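Ticket 569
Subject: Two work tables won't stay level with each other, step at the join
Product: Clistine table, white top (two of them, pushed together)
Status: Open, then Solved, then Open again (see the bottom)

Hi there! I bought two of your Clistine tables so I could have one long surface for sorting and pairing socks. I sell wool and cotton socks online under the name Stukau, and everything gets laid out flat, matched, checked for pulls and then folded. So the tabletop matters more to me than it probably does to most people who buy a table.

The trouble is the join. I put the tables side by side and one ends up higher than the other. It's a tiny step, maybe the thickness of a coin, but a sock dragged over it catches every single time, and on the thin dress socks I've had threads pulled right out at the heel. I also ordered the joining kit (Cirkorent is what it says on the packing slip) and it's screwed on underneath, both brackets, all the screws in.

Things I've tried already, so you don't have to ask:

Turned the leveling feet all the way in on both tables and started over. Same step.

Swapped the tables left for right. The step moved to the other side, so it's one table and the floor isn't to blame.

Put folded cardboard under the two legs of the low one. Fine for a day, then it squashed.

Loosened the brackets, pushed down hard on the high side, tightened them again. Better in the middle, worse at the front edge.

Each table is supposed to hold 60 kilos and I've got nowhere near that on them. Socks, mostly.

UPDATE 1

Thanks for the quick answer! You asked whether the top itself could be warped or swollen, and whether the surface was damaged anywhere.

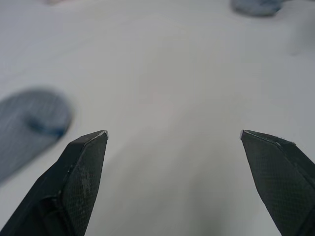

I went over both tops with a long metal ruler on its edge, the way you told me, first lengthwise and then corner to corner. No light showing under it anywhere I tried. The finish feels fine to my hand too, and to look at it's just plain matte off-white with no grain or pattern to it, so a bubble or a ridge ought to show up pretty quickly, and I didn't find one. I did run a nylon stocking over my hand and stroke it across (a trick from my mother's sewing room, it finds every snag) and it only caught at the join. So I'm going to say the tops are OK and we're back to the legs or the brackets.

You also asked for the number on the sticker underneath. There's a 2000 and then some letters that have smeared. I can't read them and I tried with a flashlight. Sorry!

UPDATE 2

OK, I got down on the floor with a tape measure, which I should've done in the first place. On the table that sits high, one back leg is not pushed fully up into its socket. There's a gap you can slide a fingernail into. The other three are snug. I took that leg off, and there was a little curl of plastic stuck up inside the socket, like a leftover from the mold. I scraped it out with a butter knife and the leg went in with a nice solid clunk.

Then I followed your order for the feet, and I'm writing it down in case somebody else finds this ticket:

Brackets off completely.
Level the first table by itself, both directions.
Bring the second one up to it and adjust only the second one.
Brackets back on, finger tight, front one first.
Check with the ruler across the join, then do the final tightening.

My mistake all along was leaving the brackets on while I turned the feet. One table was just hauling the other one up with it.
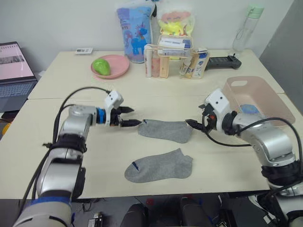 After that I did a whole evening of pairing and got through a lot of the gray ones, which are the worst because there are three grays that look the same until you have them next to each other in good light. I lay one flat with the next one above it, smooth them out from heel to toe, compare the cuffs, and if the lengths agree they get folded. No catching at the join! I even pulled the thin ones across on purpose. You can close this.

UPDATE 3

Reopening, sorry, it's a smaller thing this time. The step hasn't come back, but the front bracket has worked itself a bit loose and I can turn the outer screw with my fingers. It was tight on Sunday. I think the hole is stripped from all my taking it on and off, so I'm not blaming you.

Two questions. Can I use a slightly fatter screw there, or will it come up through the top? And if not, do you sell the bracket with the holes in a different spot? My neighbor swears by wood glue and a matchstick, and I'd like to hear it from you before I go poking matchsticks into it.

I've got an order of 700 pairs to get out in February, so there's time, but I'd like it sorted before the table gets really busy. I can send a photo of the bracket if that helps.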